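Slide 7 – Towel folding, two arms

Recap the method in one line: the Liem policy predicts short action chunks for both arms and replans after every chunk. Training set is 1,139 demonstrations, all on the Groltden bench.

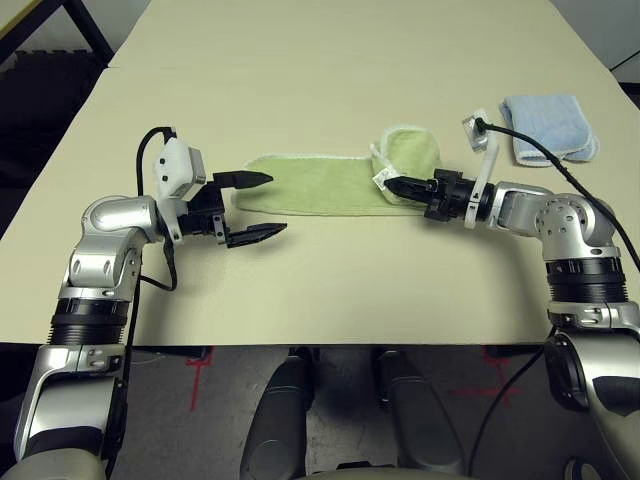 Green towel on the bench: right gripper holding a corner, left gripper open.

Point out the label tag at the held corner. With tags masked in training, grasp errors rose – mostly on the second corner.

Result: 885 successful folds across five towel types. Pause, then go to the Sato baseline.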